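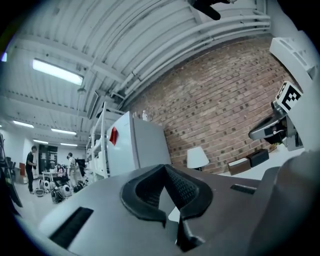
Robots will take all the boring jobs and leave people the fun ones, according to Ji-hoon Yeon. It would be nice if it worked out that neatly. At Feltora, a company that cleans and tidies rented apartments, some boring jobs have gone, some have stayed, and a few new ones have turned up.

## What the company does

When guests leave an apartment, somebody has to get it ready for the next guests. The beds need clean sheets. Cups go back in the cupboard, and the things on the desk go where they belong. Feltora's workers used to do all of this by hand. Now they share the tidying with a robot called Dumlow.

Dumlow has two arms and rolls on wheels. It can pick up a towel, put it in a basket, and close a drawer. It can't climb stairs, and it is slow. A person can clear a desk while Dumlow is still working on its first sock.

## How does a robot learn to tidy?

A washing machine does the same thing every time, so its steps can be written down once. Tidying is harder. A sock can land in a thousand different shapes, and nobody could write a rule for each one.

So people show the robot what to do. They use a **hand-held gripper**, a tool with two fingers that open and close. A gripper like this is the same kind of hand the robot has, except that a person is holding it. The worker picks things up with it and puts them down again, and a camera on the tool records each move. A computer then studies the recordings and looks for patterns.

You may notice black-and-white square patterns on the grippers. They are called markers. A camera can spot a marker easily, and a computer can use it to work out where the gripper is and which way it is turned.

The workers have to do the same small job again and again. They change it a little each time - the cloth is closer, or it is folded, or it is lying under something else. If Dumlow only ever saw one neat cloth in one spot, it would be lost as soon as a guest dropped one on the floor.

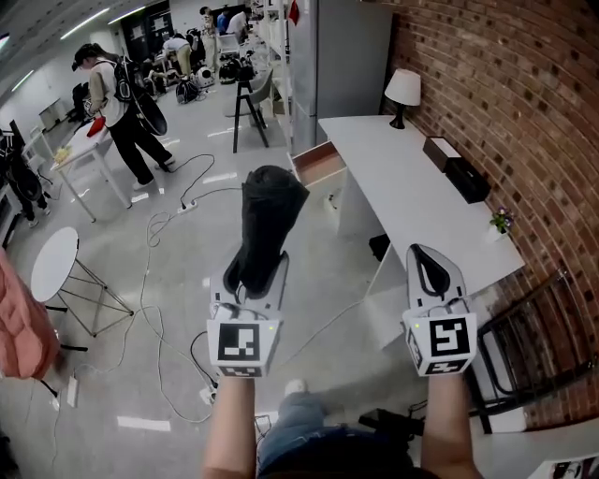
*One gripper holds something soft and black. The other is open and empty.*

## Try it yourself

Put on a pair of thick mittens and try to fold a T-shirt. Your fingers can't work separately anymore, and you can't feel the cloth very well. Using grippers is a bit like that. New workers at Feltora practice for two weeks before their recordings are used.

## What changed for the workers?

Raimonds Kalniņš cleaned apartments for nine years. He now spends his mornings with the grippers and his afternoons in the apartments. His back hurts less, he says, but his wrists get tired. He asked for more breaks, and the company agreed to one every hour.

Yolandi Mofokeng checks Dumlow's work. She looks at what it has put away and fixes the mistakes. Once it put a wet sponge in a drawer full of napkins. She wrote that down, and the team made new recordings with sponges.

Some changes were harder. Feltora used to send six people to its biggest building, and now it sends fewer. The others were offered different work in the company. Ott Raudsepp didn't want to spend his day making recordings, so he left and found a job at a hotel, where he still makes beds by hand. He liked talking with the guests.

## Is it fair?

People at Feltora don't all agree. Some think that anyone who teaches a robot should be paid extra, because the robot keeps using what they taught it. Others are happy to have a job with less lifting. They had a meeting in May to talk about it, and pay for gripper work went up a little. They plan to talk about it again.

## Words to know

**Automation:** using machines to do work that people did before.

**Gripper:** the part of a robot that holds things. Some grippers are held by people.

**Marker:** a printed pattern that a camera can find easily.

**Recording:** the video and measurements saved while someone does a job.

## Something to talk about

Think of a job you do at home, such as setting the table. How would you show it to a robot that has never seen a fork? Which parts would you want to keep doing yourself?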